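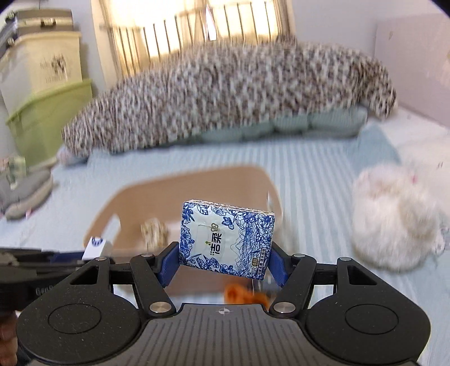 Grisilville Walking Club

Opinion, by Merike Paju

The council wants to close the toilet block at the Stevens Road trailhead for good, and I think it is a mistake.

The block was shut last November after a burst pipe. The repair was quoted, deferred, then dropped from the works list. The nearest public toilet is now in Zenddale, 16 kilometres up the highway. Our Sunday programme used to draw 40 walkers. Several older members have told me they will not come back until there is somewhere to go before the climb, and I don't blame them.

People who do come carry their own supplies. A pocket pack of tissues is fine for a runny nose. It is no substitute for a toilet, and paper left behind a gum tree stays there for months.

Valtteri Pitkänen from the works office says usage was too low to justify the cost. The count was taken over three days in the wet, when the track was closed at the creek. Do it again in autumn.

A composting unit would need no mains water — the pipe would stop mattering. I would pay a parking fee to help fund one, and I suspect most regulars would too. Submissions go to the council office.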